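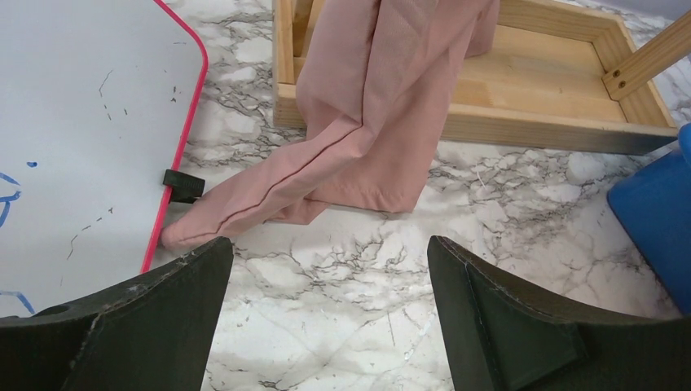 Gripper fingers over a marble-patterned floor, with a whiteboard, a wooden frame and pink fabric within the work area.

Home | Equipment | Grippers | Spare Parts | Planning Guides | Contact

Candow Two-Finger Gripper Set: Purchasing and Budget Information

The Candow set is supplied by Asteo to laboratories, training centers and schools that need a robot to handle household items at floor level. This page is intended for staff who prepare equipment requests. Mounting instructions are issued separately with each order.

What the set includes

Each set contains the gripper body, one pair of printed fingers, a wrist camera bracket and the cable for the standard arm connection. The camera, the arm and the control computer are priced separately. Buyers who already own a Prakau arm should state this on the order form, as the adapter plate is different and must be packed at the warehouse.

Price and delivery

The set is priced at $1,525. Replacement fingers are sold in pairs under part number 201. Orders received before the end of May are billed at the present price. Shipping is calculated at checkout and is not included in the figure above.

Planning for wear

Printed fingers are a consumable item and should be entered in the operating budget, not the capital budget. Pale marks, scuffs and small chips along the upper edges are to be expected on fingers in regular use, particularly where the work brings the tips close to a hard floor. Marks of this kind do not call for replacement. A finger should be replaced when it is cracked, when the tip no longer meets its partner, or when the rib on the inner face has begun to separate.

Asteo recommends that a site running one arm daily hold 2 spare pairs. Sites that work mainly with cloth may hold fewer. Both fingers of a pair should be changed together.

Items for the work area

Many first requests cover the robot and leave out the things it will handle. Clothing, small furniture, writing boards and plastic household goods can usually be bought locally from a general supplies account. Soft items deserve particular attention — a garment lying over a wooden edge is a different task from the same garment folded on a table, and the budget should allow for several fabrics and weights.

Patterned flooring may be used. Buyers who intend to run the Mahuika vision package should budget staff time for trials on their own floor before accepting the system.

Service coverage

The gripper body is covered for 5 years. Fingers are excluded. Coverage begins on the delivery date, so departments that order well ahead of installation should ask for a later shipment.

Comments

labmanager_east: Does the bracket come with the set if we order only the gripper and already have a camera?

Asteo Sales Desk: Yes. The bracket is part of every set. Please confirm that your camera uses the standard two-screw mount.

rkt44: We put the fingers under capital the first year and had to redo the whole request. Wish I had read this page first.

pinehill_tech: Ours look pretty beat up along the top edge but they still close fine. Keeping them for now.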